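Telmo Mateos
Clearing out the workroom at the Susdale unit, a thread. Started just after 7 this morning with coffee and a roll of bin bags.
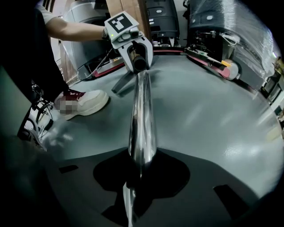
Chrome rod, black tube, grey worktop. White sneaker with a dark red panel.

2/ The plan for April is to get this room to where two people can work in it without swapping places every time one of them needs a drawer. It's a long room but not a wide one, and we've been filling it from both ends.

3/ First job was the rods. I had them in with the broom handles, which was fine until I needed one. They now lie flat on the bottom shelf, longest at the back, with an old towel under them so the chrome doesn't get marked.

4/ Tubes are next to the rods. Any tube that belongs with a rod gets the same colour of tape. I used to write on them with a marker but it rubs off on your hands.

5/ Cables took the longest. I pulled out every one that wasn't plugged in to something and put them in a tub. If I haven't gone looking for one by the end of the month, the tub goes to the e-waste depot in Selotside.

6/ Shelving is from Nidell, the flat-pack kind, $300 for the lot with delivery. One upright had a bent foot. They've said they'll send another, so for now that corner is sitting on a bit of scrap.

7/ Someone asked what I clean chrome with. Soft cloth, warm water, a drop of dish soap, then a dry cloth straight after. I've tried the polish from Jurić as well – it's good, but the smell hangs around until the next day.

8/ Grey surfaces show every fingerprint. I've stopped fighting it and just wipe down at the end of the day.

9/ Still to do: the paint tins, the drawer of hinges, and whatever is in the box marked "misc" from the last move. I also want a hook by the door for the dustpan.

10/ Stopping for lunch. If anyone near Susdale wants a box of jam jars with no lids, they're yours – message me and I'll leave them out the front.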